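Household Ceramics, Unit 6: Overglaze Decoration on Tableware
Instructor: Florian Lüthi

6.1 Decoration and use

Overglaze colors are applied to a plate that has already been glazed and fired, then fixed in a second firing at a lower temperature. They sit on the glaze surface and wear sooner than underglaze colors. Abrasive powders and steel wool should not be used on them.

6.2 Placement of motifs

On large serving plates the main decoration is often confined to the rim. The well takes most of the contact from spoons and knives, and food covers it during the meal. Wedding ware commonly carries the double-happiness character (two joined forms of the character for joy). The dragon is a frequent companion motif.

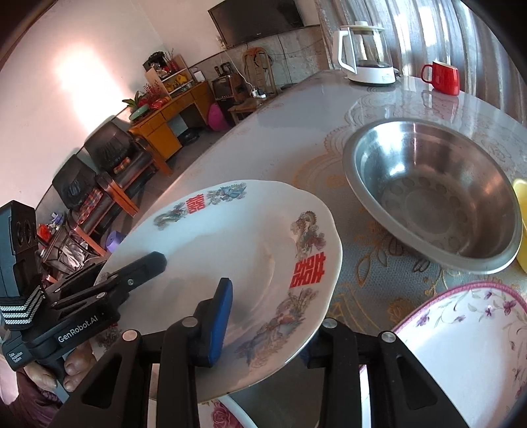
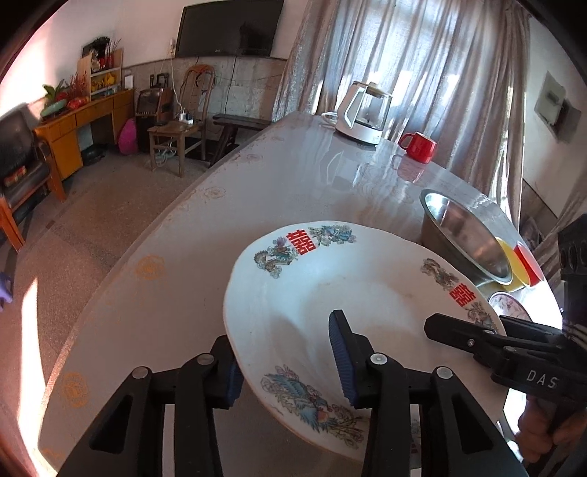 Fig. 6.1 and 6.2. White porcelain plate, tilted. Both views show two red double-happiness characters and dragon motifs on the rim.

6.3 Handling and storage

Hold a decorated plate by the edge. Do not drag one plate across another. Stack by diameter, largest at the bottom, with felt or paper between pieces. Metal basins are stored separately.

6.4 Exercise

Select one decorated plate at home. Sketch the rim at half scale and mark the position of each motif. Note any worn areas and state whether they lie on the rim or in the well. Maximum length 600 words.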